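Granström Home
Bedroom / Summer bedding / Mats

Niritz woven bed mat, striped tan and brown
Article number 2741
In stock: 334 pieces
Next delivery to our warehouse: 20th June

The Niritz is a woven mat which you lay on top of the mattress in the warm months, in place of a thick cover. The slats are thin and run in one direction, and the shades go between tan and brown, so every mat has its own stripes and yours will differ a little from the one on our pages. The surface is smooth to the hand. Many of our customers sleep directly on it, others prefer a thin sheet between, and both ways are correct.

We also recommend the mat for daytime. A soft mattress is a difficult place to fold clothes, as everything sinks in the middle, and a bed with the Niritz on it gives a flatter ground for a sweater or a pair of trousers. In our own home it is used for this as often as for sleeping. On laundry day the clothes come to the bed, they are folded one by one, and the finished ones wait at the side until the drawer is opened.
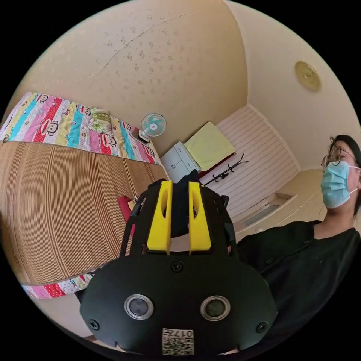
The mat is flexible along one direction only. You can roll it easily with the slats, but please do not fold it against them. When it arrives it has been rolled for a long time in the carton and the ends stand up. Lay it on the bed with the curved side down, put a blanket or some books on the ends and leave it overnight. If it has not become flat by the next evening, turn it and repeat.

Sizes

The Niritz is made in four widths, from a single bed to a wide double. Measure the mattress at the top, not the bed frame, and choose the width which is equal or slightly smaller. A mat that is too wide will bend down over the side and the edge will wear there. The carton is 700 mm long for the smallest mat and longer for the others, so please think about the staircase if you order the widest.

Use with clothes and bedding

Dark knitwear shows every thread, so wipe the mat before you put a black sweater on it. Lay the garment with the arms out, smooth it from the neck to the hem, then bring the sleeves over the body. A heavy sweater needs no special method, only enough space around it. 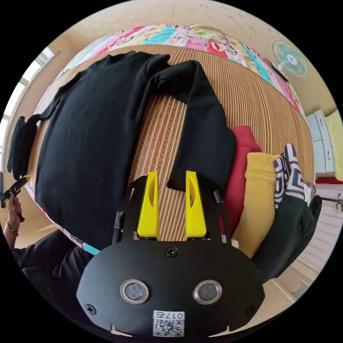
Black long-sleeved sweater laid flat on the woven mat, with folded clothes at the right.

The quilt can stay at the end of the bed while you work. We are often asked if the mat goes well with colourful bedding, and our opinion is yes, the tan and brown are quiet and accept nearly any pattern. A patchwork quilt looks very cheerful next to it. If you like to have everything in one tone, please see also the Skuletti cotton covers, which we have in sand and in grey.

Cleaning

Wipe with a cloth that is well wrung out, along the slats. Dry with a second cloth and leave the window open for an hour before you make the bed. Do not put the mat in the washing machine and do not leave it in strong sun for the whole day. Crumbs and fluff are best removed with the soft brush of a vacuum cleaner on low power. Before you store it for winter, it must be fully dry. Roll it, tie it with two ribbons and keep it standing in a cupboard.
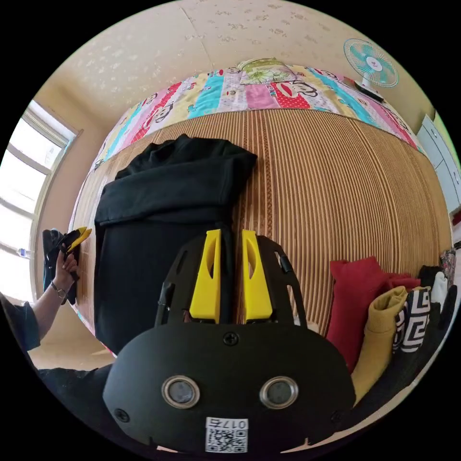

One customer wrote to us in February that her mat had begun to catch on wool, and that a light rub with a dry kitchen sponge along the slats solved it completely. She added that she would like ribbons included in the carton.

We have taken this advice, and two cotton ribbons are now included with every Niritz. Those who bought the mat earlier can ask for a pair by e-mail, we send them free of charge.

Small fans are good company for the mat. Air moves over the surface more freely than over a fitted sheet, and a low speed is enough for most nights.

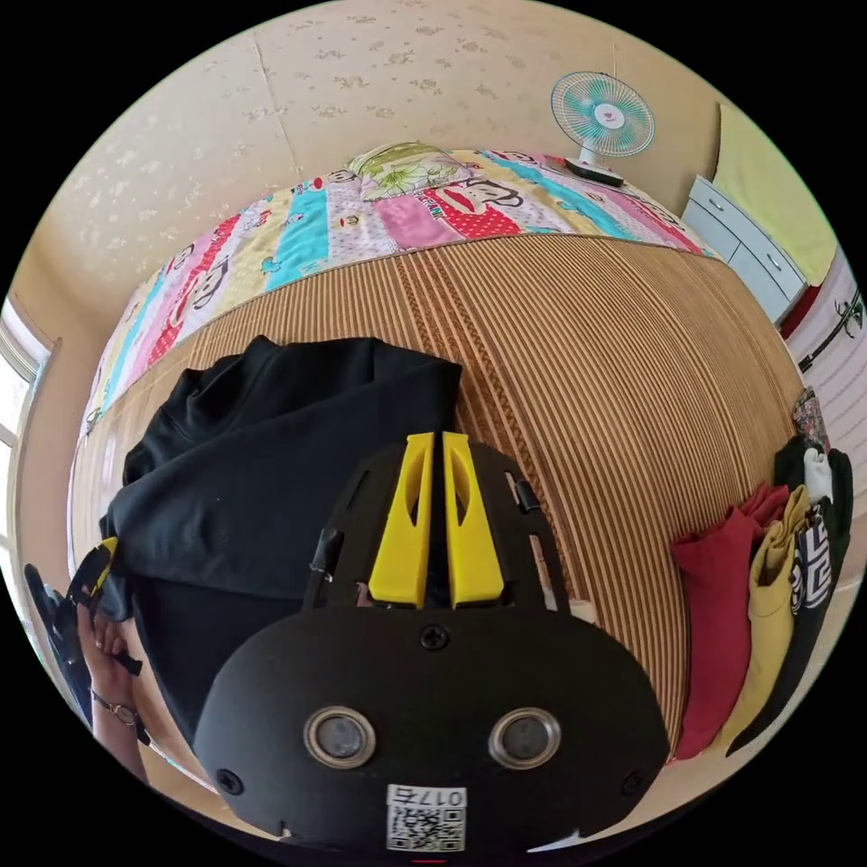 Returns are accepted if the mat has not been slept on. Roll it as it came and use the same carton. For damage in transport, please send us one photograph of the carton and one of the mat before you return anything.

Other mats in this group: Bultitz, with a wider slat and a cloth border.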